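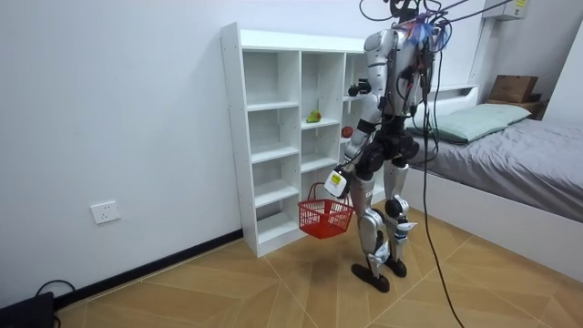

Gadisa Hailu asks whether an open-backed shelf needs anything behind it, as small things keep slipping through to the wall. Short items do better in a basket than straight on the board, and the rest of the usual questions are answered in the same way.

Storage in small bedrooms: common questions

Can the shelf go next to the bed?
Yes. Leave enough floor to kneel and reach the bottom compartments. With a low bed this matters more, as most people end up using the lower shelves from the edge of the mattress.

Does a tall unit have to be fixed to the wall?
Yes, every time. Use the bracket that suits your wall. Renters should ask the landlord before drilling.

Is a shopping basket any good for storage?
It works well for clothes, toys and chargers. The handles make it easy to carry from room to room, and the grid sides let air through. Measure with the handles up and down before you decide which compartment it goes in.

What should go at the bottom?
Heavy things: books, shoes, spare bedding. Keep the top for items you use a few times a year.

How do I clean a plastic basket?
Warm water and dish soap, with an old toothbrush for the grid. Let it dry before it goes back on the shelf.

Will the unit mark a tiled floor?
It can if you drag it. Empty it first, lift it with a second person, and put felt pads under the corners. Check the pads each August.

Last updated November 2021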